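Apuntes de Instalaciones de Calefacción - Tema 4: equilibrado hidráulico de radiadores

27/01/2025

Bueno, seguimos donde lo dejamos. Ya teníamos la caldera elegida, los emisores dimensionados y el circuito bitubo dibujado en la lámina, y alguien preguntó al final de la clase por qué en su casa el radiador del pasillo quema y el del dormitorio del fondo ni se entera. Pues de eso va el tema entero. 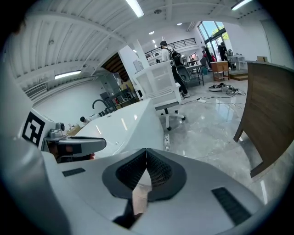

El agua es perezosa. Si le ofreces dos caminos, por el que menos resistencia opone pasará más caudal, y en un bitubo con retorno directo el camino fácil es siempre el del radiador más cercano a la bomba. El último de la línea se queda con las sobras. ¿Qué hace entonces el usuario? Sube la temperatura de la caldera. ¿Y el instalador con prisa? Sube la velocidad de la bomba. Las dos cosas disimulan un poco el problema y las dos las vais a ver mil veces (yo también las hice de aprendiz, no me escondo).

4.1 Lo que hay que recordar del tema anterior

La fórmula de siempre, que ya os tiene que salir dormidos:

P = 1,16 x Q x salto térmico

P en vatios, Q en litros por hora y el salto en grados. El 1,16 sale del calor específico del agua pasado a estas unidades. En el examen podéis llevarlo apuntado, pero por favor no mezcléis kilovatios con litros, que cada año me encuentro bombas de piscina en pisos de dos habitaciones.

4.2 El ejemplo de la pizarra

Cogemos la vivienda que usamos desde el principio de curso, la de los radiadores Stimo. El salón lleva 1376 W y el salto de proyecto es de 20 grados. Despejamos:

Q = 1376 / (1,16 x 20) = 59,3 l/h

Es muy poquita agua, ¿verdad? Siempre sorprende. Un chorrito de nada calienta un salón entero, y por eso abrir el detentor a tope casi nunca sirve para calentar más. Si por ese mismo radiador pasa el doble de caudal, la emisión sube un poco, lejísimos del doble, y el retorno vuelve bastante más caliente. A una caldera de condensación esto le sienta fatal: con el retorno alto deja de condensar y habéis pagado un rendimiento que no vais a ver.

Repetid el cálculo para los demás emisores y sumad. Para la vivienda entera hemos supuesto 11 kW de potencia instalada (es una casa antigua y mal aislada, ya lo comentamos), y eso da:

Q total = 11000 / (1,16 x 20) = 474 l/h

Con ese caudal entramos en la curva de la bomba. Si la suma de vuestros radiadores no coincide con el total, repasad antes de seguir, que luego el error se arrastra hasta el final de la práctica y es un horror encontrarlo.

4.3 Pérdida de carga y circuito más desfavorable

Para elegir la bomba necesitamos también la altura. Se busca el circuito más desfavorable, que suele ser el más largo, aunque ojo - un radiador cercano con una válvula muy restrictiva puede dar la sorpresa. Se suman los tramos de tubo de ida y vuelta, los codos, las tes, la válvula, el detentor y el propio emisor.

En nuestro ejemplo el circuito del dormitorio del fondo nos salió en 3000 mm de columna de agua, o sea 3 metros, o sea casi 30 kPa. Aprended a moveros entre las tres unidades con soltura, porque cada fabricante os dará la curva en la que le apetezca.

Los demás circuitos tendrán una pérdida menor. La diferencia entre la suya y la del más desfavorable es justo lo que hay que añadir cerrando detentores. Equilibrar es eso: poner resistencia donde falta. Todo lo demás son maneras más o menos cómodas de hacerlo.

4.4 Maneras de equilibrar

a) Detentor a mano. Es lo que hay en la mayoría de instalaciones existentes. Se cierra del todo y se abre contando vueltas, según la tabla del fabricante. Los Nurkari que tenemos en el taller traen la tabla en el reverso de la hoja, no en la cara principal, y todos los años hay quien me jura que no viene.

b) Válvula termostatizable con preajuste. Mi favorita para obra nueva y reformas. Lleva un anillo numerado debajo del cabezal, se calcula el Kv y se coloca el número. El detentor se deja abierto y solo se usa para poder desmontar el radiador. Trabajaremos con el modelo de Davau, que se regula con una llavecita de plástico (devolvedla, os lo ruego).

c) Válvula con limitador dinámico de caudal. Mantiene el caudal máximo aunque se cierren los demás radiadores. Es más cara y pide una presión diferencial mínima para funcionar bien, así que hay que mirarlo en la ficha antes de prometer nada al cliente.

d) Retorno invertido. El primero en recibir la ida es el último en devolver, y los recorridos quedan parecidos. Muy elegante sobre el plano, pero gasta más tubo y en una reforma casi nunca cabe.

Para el apartado b, la fórmula del Kv es:

Kv = Q / raíz de la pérdida de carga

con Q en metros cúbicos por hora y la pérdida en bar. Con el salón: 0,0593 m3/h y una pérdida de 0,1 bar en la válvula, Kv = 0,19. Se va a la tabla y se coge la posición más próxima.

4.5 Procedimiento en obra

Primero se limpia el filtro y se purga. De verdad, primero. He visto gente equilibrando una tarde entera un circuito que lo único que tenía era aire.

Después se abren todos los cabezales termostáticos, o se quitan y ya está. Se ponen los preajustes calculados, se arranca con la bomba en la velocidad de proyecto y se espera a que la instalación se estabilice. Esto último cuesta muchísimo, porque apetece ir tocando. No toquéis. Se mide entonces la temperatura de ida y de retorno en cada radiador con dos sondas de contacto y se compara el salto con el de proyecto.

Salto demasiado pequeño: sobra caudal, se cierra un poco. Salto demasiado grande: falta caudal, se abre. Tras cada ronda de retoques, otra espera, y vuelta a medir todos, también los que no habéis tocado - lo que quitáis a uno se lo lleva el vecino.

Si la impulsión está a 60 grados, el retorno debería quedar en 40. Un par de grados arriba o abajo los doy por buenos.

4.6 Para la práctica

Trabajaréis por parejas en el panel del taller, con la bomba Lawal en presión constante. Nada de modo automático ese día, que va cambiando la altura sola y os vuelve locos.

Hay que entregar la tabla de caudales, el cálculo de la bomba con el punto de trabajo marcado sobre la curva, los preajustes elegidos y las temperaturas medidas antes y después. Las medidas de antes cuentan para nota, así que no empecéis a girar cosas nada más llegar.

La entrega es en abril, a la vuelta de las vacaciones. El tema 5 será suelo radiante, y ahí usaremos otra vez la fórmula del 4.1 pero con un salto bastante más pequeño. Traed hecha la suma de caudales de la vivienda para comparar.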